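Subject: Re: [flelum-print] Donut sheet, second proof

On 2021-07-03, the Drevon desk wrote:

> Do you have the donut sheet on the table yet? We need to know if the grid lines are too heavy before we order 400.

It's on the table now. Black lines on white, and they look thin enough to me. The small brown donuts are grouped together with the logo just under them.
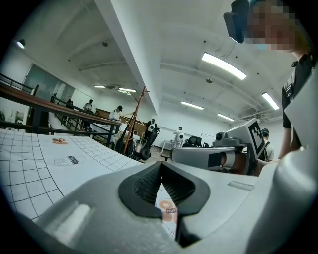
## What I'd change

- Leave the grid as it is.
- The orange-brown donut has DELTA under it — check which way the lettering runs in your file, as it reads backward here.
- Keep the dark band across the logo.

## Order

I'd start with 200 on the Zivent stock and hold the rest. Tsao quoted us the same price per sheet down to 100, so there's no penalty for splitting it. Can someone send the December file too? I only have page 2.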